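Ticket 679: Guest wifi drops out every evening at Tirkden
Status: Open, waiting on customer
Opened by: Rajeshwari Panicker

Hello again, and thank you for being so patient with me on the phone. I promised I'd write it all down properly, so please get a cup of tea first!

We run a small guest house and the wifi has been a joy since your people put the new gear in. Then in September it began dropping out after dinner, always somewhere between seven and nine, and always in the rooms at the back. The front parlour is fine. I can sit there and watch my programs with no bother at all, while the poor guests in room 21 come down in their slippers to ask whether the internet has gone home for the night.

What I've tried so far:

Turned the main router off at the wall, waited two minutes, turned it back on. It came good, then dropped out again the next evening.

Changed the guest password (my nephew's idea, in case the neighbours were on it). No difference.

Moved the hallway extender from the linen cupboard to the shelf outside. A little better, I think, though my husband says it's wishful thinking.

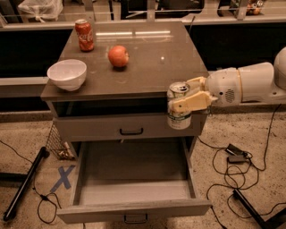
Bedside cabinet, speckled beige carpet.

The extender is a Plustanach, the white one with the single light on the front. When the trouble starts, the light goes from green to orange and stays there. Phones still show full bars but nothing loads, and the laptop says "connected, no internet", which I find a bit cheeky. If I pull the extender's plug, the phones in the front half of the house don't notice a thing.

I did find the log page you mentioned. The same line comes up over and over at the time of the dropouts: "uplink lost, retry 483". I haven't changed anything in there, I was too frightened to touch it. 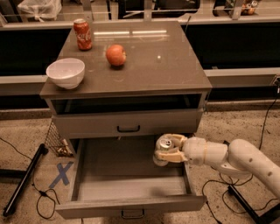

Panagiotis Raptis replied at 4:10 pm:
Hi Rajeshwari, no need to be frightened, you've done a lovely job and that log line is a real help. Orange means the extender has lost its link back to the router, so the phones are happily talking to a box that has nowhere to send them. My guess is that it's hopping channels when the neighbourhood gets busy after dinner. Could you please log in to the router, find Wireless, and change Channel from Auto to 11? Save it, give everything five minutes, and leave the extender on the shelf. Let me know what colour the light is at eight tonight and we'll go from there.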